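Marinho Storage Trial: Progress Report to the Flodar Fund
Prepared by Evangelia Drakos, 19/08/2023
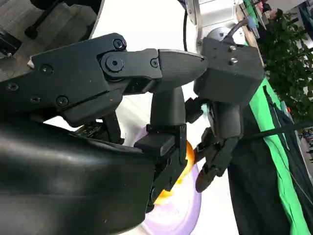

Where we stand
The sorting table is in use and the orange items now go through it with everything else. I am less sure the new system saves time. Shahzad Satti thinks it does - his log covers 7 sessions and skips two more.

Spending
Of the 2572 granted, some 2000 is gone, mostly on shelving from Vevilitz. The shelves are fine. The labels peel.

Concerns
Olga Caldeira wants to order more bins. I would hold off until we see a full month of logs. The June figures were too thin to support the claim in our last report, and I would like it withdrawn.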